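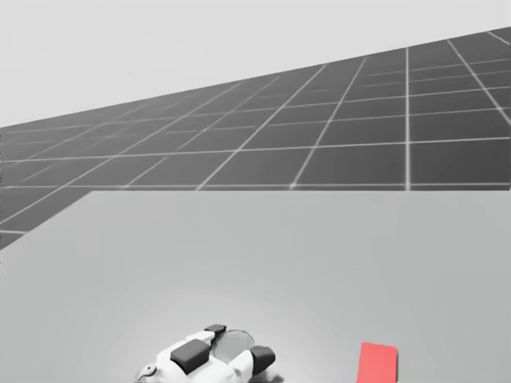

By Petro Hrytsenko

How Do You Buy a Robot?

When you want a new bike, you probably look at a few, check what they cost, and ask a grown-up to help you decide. Buying a robot for a factory or a lab works in a similar way, but it takes a lot longer. Months can go by between the first idea and the day the robot starts working.

I plan equipment for a company called Morkasberg, in a town called Tenerham. My job is to figure out what machines we need, what they cost, and where they will go.

Start with the job

The first question is always the same: what should the robot do? "Help out in the factory" is too big an answer. "Pick up a small part and put it in a box" is much better. You can tell if a robot is able to do that or not.

We write down the size of the thing to be picked up, how much it weighs, and what it is like to hold. A flat block with straight edges is easy for most grippers. A round, see-through disc is harder. It can roll, and a robot that uses a camera to find things may have trouble seeing it.

Try it on a computer

Robots are expensive, so it makes sense to practice before you pay for one. Engineers build a pretend world inside a computer, called a simulation. It looks a bit like a simple video game. In the picture at the top of this page, the white gripper, the gray table, and the red block are all made by a computer. So is the dark floor with its grid of thin white lines.

In a simulation, you can drop a part as many times as you like and nothing gets broken. You can make the table longer or try a different gripper. If the arm can't reach the far side of the table, it is good to know that before a real arm has been ordered.

A simulation can't tell you everything. Real parts can be greasy or a little bent. Real floors can be bumpy. After the computer tests, we ask the seller to let us try a real robot with our own parts.

Make a budget

A budget is a plan for money. It lists everything you need to pay for, and it has a limit at the end.

Many people think the robot arm is the only thing on the list. Our list for one work table usually has these on it:

The robot, with one arm or two
The grippers
A strong table
Cameras or other sensors
Safety fences or safety switches
Training for the people who will use it
Spare parts and repairs

Some of these are paid for once. Others come back every year, like repairs. Suppose repairs cost $3000 a year and you plan to keep the robot for 5 years. How much is that? Multiply 3000 by 5 and you get $15,000. That money goes in the budget at the beginning, even though most of it won't be spent for a long time.

We also keep some money to one side for surprises. On one project, the new table was too wide for the door, and we had to pay to have it taken apart and put back together.

Compare the offers

Next, we ask several sellers for a price. The paper they send back is called a quote. The cheapest quote is not always the one we pick. One seller may include training and another may charge extra for it. One may be able to send a repair person the next day, and another may take weeks.

My coworker Ostap Prokopenko puts all the quotes into one big table on his computer, with a row for each thing we care about. If a seller has left something out, there is an empty box, and he calls to ask.

Make room for it

While we wait for the robot, there is work to do. The floor has to be flat and strong. There must be a power outlet in the right place. The robot needs space to swing its arms, and people need space to walk by safely. We mark the area on the floor with tape and stand in it to see how it feels.

Try it yourself

Pick a job at home or at school that a robot might do, such as putting blocks in a box. Write down what it would have to pick up and how big the biggest thing is. Draw the table from above and show where the robot would stand. Then make a list of everything you would need to buy, and put a star next to anything you would have to pay for more than once.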